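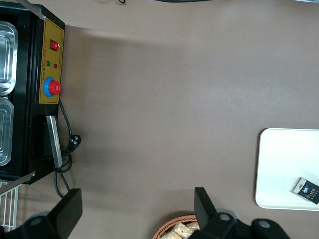 Brown top, with a black benchtop machine standing on it.

Taswood Serving Table

The Taswood is a plain, sturdy table for sandwich counters, staff kitchens, village halls and anywhere else that food is put out for people to help themselves. It comes from the Mertens range and replaces the older Fledatau model. Legs and fixings from the Fledatau do not fit.

The top is smooth, with no grooves or joins for crumbs to collect in. Wipe it down with warm water and washing-up liquid, then dry with a soft cloth. Avoid scouring pads and anything containing bleach. Tea and coffee should be wiped up the same day. Beetroot and turmeric will stain if left overnight.

Each leg has a screw foot with 13 mm of adjustment, enough for most uneven floors. Two people can put the table together with the key supplied. Tighten the legs fully only once the table is upright and standing where you want it.

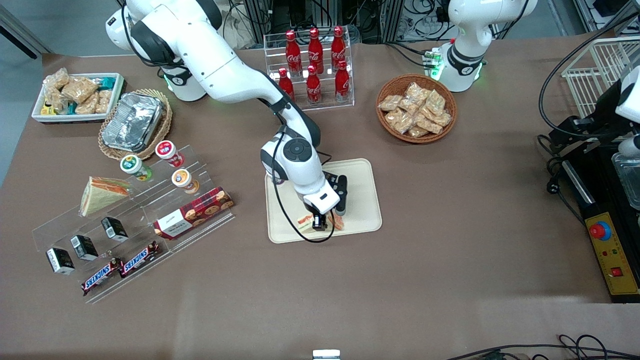
For a buffet lunch, leave a clear strip along the front so that people can rest a plate while they choose. Drinks are best kept at the far end – queues move faster when cups are picked up last.

Maximum load is 100 kg, evenly spread. Heavy appliances should stand over the legs and not in the middle of the top. Hot pans need a mat.

Details
Top: brown, grey or off-white
Legs: steel, powder coated
Foot adjustment: 13 mm
Maximum load: 100 kg
Guarantee: 3 years on frame and top
For indoor use only

Options
Lower shelf, fitted at the factory. It can't be added afterwards.
Plondotix castors, set of four, two with brakes. These replace the screw feet.

Delivery is to the ground floor. Tables come flat in one carton, with castors packed separately. Orders placed before noon are normally sent out the next working day, except in August when the warehouse runs shorter hours.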